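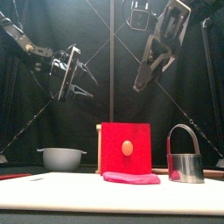 Avness Tabletop Set - notes for release 15

This release covers small kitchen layouts built on a dark tabletop. It holds 124 layouts and some 700 stills, sorted by layout number.

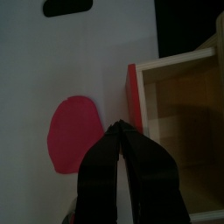
Red piece against the pale surface, close view.

Objects are logged by plain name: board, wooden box, tray. The drawer of the box is logged separately as open or shut.
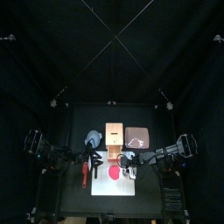

Studis asked whether the tray should count as a surface or as an object - they had it as both in their copy.

It is an object. The board is the only surface besides the table.

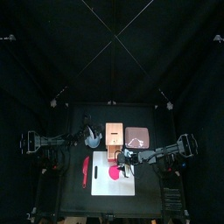 Knives are logged with the direction of the blade. Layout 196 is reserved and has no files.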